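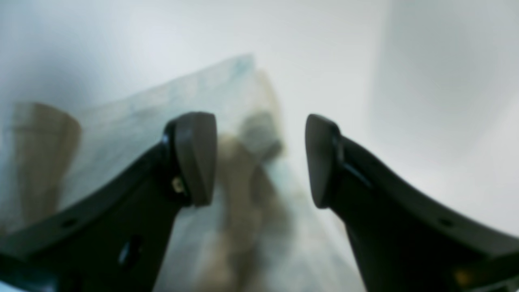 Praltau, im September. Die Robotik-Arbeitsgemeinschaft der Berufsfachschule Praltau tritt mit einem eigenen Greifsystem zum Schülerwettbewerb Irkell an. Das Team umfasst 6 Lernende aus den Fachrichtungen Mechatronik und Informatik. Aufgabe in der Kategorie „Verformbare Objekte“ ist das Aufnehmen und Ablegen von Gegenständen, die von Folie verdeckt oder in Beutel verpackt sind. Die schwarzen Greiffinger tragen an den Spitzen dunkelgraue, gummiartige Pads, deren Greifflächen einander zugewandt sind; durchscheinender Kunststoff, wie er dahinter liegt, gilt in der Bildverarbeitung als schwierig, da er Konturen verwischt und Licht ungleichmäßig zurückwirft.

Die Steuerung wertet das Bild einer Kamera am Handgelenk des Roboters aus. Das Wettbewerbsreglement sieht 25 Greifversuche je Durchgang vor. Gewertet werden Ablagegenauigkeit und Zeit, beschädigte Folie führt zu Punktabzug. Insgesamt sind 44 Teams gemeldet, 4 davon in derselben Kategorie.

„Die Lernenden haben den Greifabstand zunächst fest vorgegeben und später an die Objektbreite gekoppelt. Der zweite Ansatz verlangt mehr Rechenzeit, schont aber das Material“, erklärt Glória Amaral, Leiterin der Arbeitsgemeinschaft. Die Parameter werden für jeden Versuch protokolliert und nach dem Wettbewerb im Unterricht ausgewertet.

Fachlich begleitet wird das Projekt vom Ingenieurbüro Tavares. Austragungsort ist die Werkhalle Zemcombe, Einlass für Besucher ab 9 Uhr. Medienvertreter melden sich bitte vorab im Sekretariat der Schule an.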